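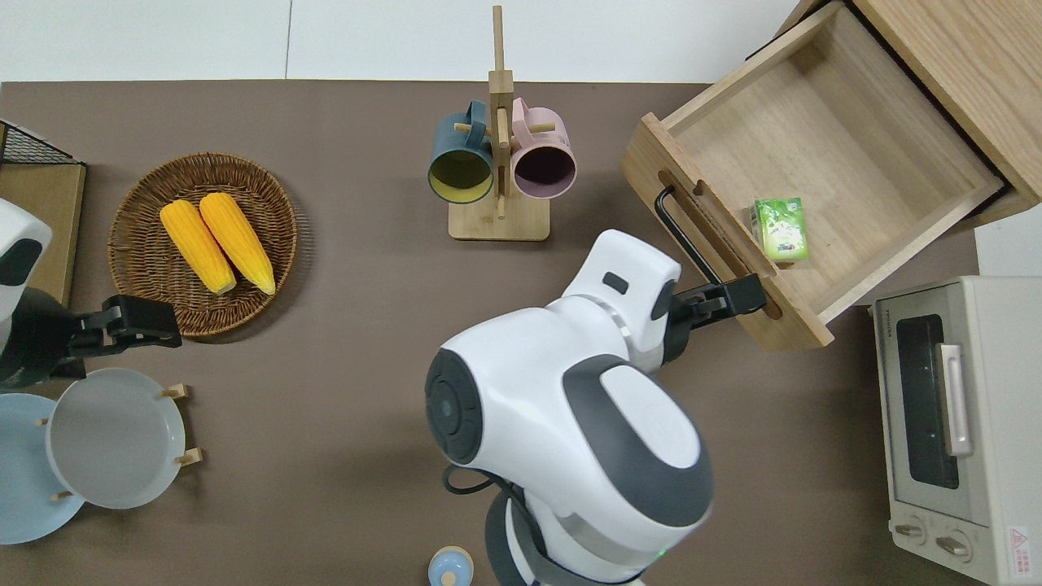
A wooden drawer with a black bar handle, pulled open.

Home » Kitchen » Storage » Fix It Yourself

How to Stop a Drawer From Sticking

Most advice on sticky drawers starts with a product. I'd hold off. I tried a Rendari wax stick last June and couldn't tell it from a candle stub, except by the price.

Start by emptying the drawer. Push it in and out a few times. If it now runs fine, you have too much in it, and no spray will change that.

Still sticking? Take it all the way out and look for shiny spots on the wood. Those are where it rubs. Sand them lightly, 2 or 3 passes, then try the fit again. People love to sand the whole side. Don't.

Rub candle wax on the runners and wipe off the crumbs. Skip cooking oil, whatever your uncle says. It goes gummy.

Metal slides are another matter. Tighten the screws and vacuum the tracks. If a slide is bent, replace the pair. I've yet to see one hammered straight that stayed straight.

Damp weather swells wood, so a drawer that only sticks in summer may not need fixing.

Posted by Sylvain Gilbert

Related
Are Soft-Close Kits Worth It?
Cabinet Hinges: 5 Fixes We Tested
Wood Filler Claims, Checked

Home | Guides | About | Contact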